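Matlala Flood Appeal: pre-launch safety check, social media accounts and donation page
Completed by: Shireen Swanepoel
Second reader: Kgomotso Moodley
Date of check: 2 March 2021
Platform: Hultuvlow (page, matched giving and paid posts)
Result key: P pass, F fail, N/A not applicable, R recheck before launch

Section 1. Account access

1.1 Two-step login switched on for every page administrator. P
1.2 Leavers removed from the administrator list. F
Comment: one account from the August appeal still has editor rights. Removed during the check. Elmarie Molefe to confirm that the scheduled posts under that account have moved to the shared one.
1.3 Recovery email goes to a monitored inbox. P
1.4 Passwords held in the password manager only. P
1.5 Third-party apps reviewed. R
Comment: a quiz app and an old photo-scheduling tool both have permission to post. Quiz app removed. Scheduling tool left in place until the Dirberg office says whether it is used.

Section 2. Donation button and payment

2.1 Button opens the correct appeal and not the general fund. P
2.2 Registered name and charity number shown on the payment screen. P
2.3 Test gift made, receipt received, refund processed. P
Comment: receipt arrived within the minute. Refund shows as pending in the Carnau account, to be checked again at reconciliation.
2.4 Monthly gift box unticked by default. F
Comment: ticked by default on the mobile version only. Reported to Hultuvlow support, ticket 2534. Do not launch on mobile until closed.
2.5 Minimum and maximum gift set. P
Comment: maximum for a single gift is 400. Larger gifts are directed to the office by phone.

Section 3. Matching offer

3.1 Wording states who is matching, the cap per donor and the closing time. R
Comment: cap per donor (200) appears on the page but is missing from the pinned post. Nomvula Khumalo has the revised text.
3.2 Wording states what happens to gifts after the match is used up. P
3.3 Written agreement with the matching donor on file. P
3.4 Progress bar excludes matched money until it is received. F
Comment: the bar adds the match at once. There is no setting to change this. Add a line of text under the bar.

Section 4. Comments, messages and impostor pages

4.1 Search made for copies of the page under similar names. P
Comment: one copy found using our old logo. Reported, taken down the same afternoon. Repeat the search daily for the first week.
4.2 Word filter loaded, including terms for bank details and phone numbers. P
4.3 Rota in place for evenings and the weekend. R
Comment: Kgomotso Visser covers evenings. Saturday is not yet filled.
4.4 Photographs of affected families have signed consent. P
4.5 Direct message auto-reply carries the emergency number. P

Outstanding before launch: 1.5, 2.4, 3.1, 3.4, 4.3. Item 1.2 may be closed on confirmation by email.

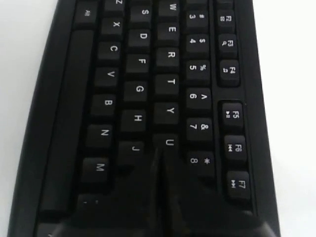
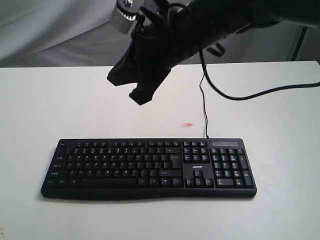
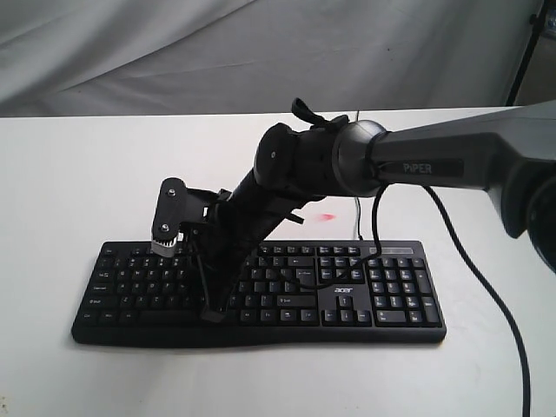
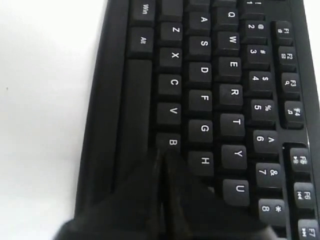
Black keyboard on a white surface (first, third and fourth pictures); gripper with fingers open (second).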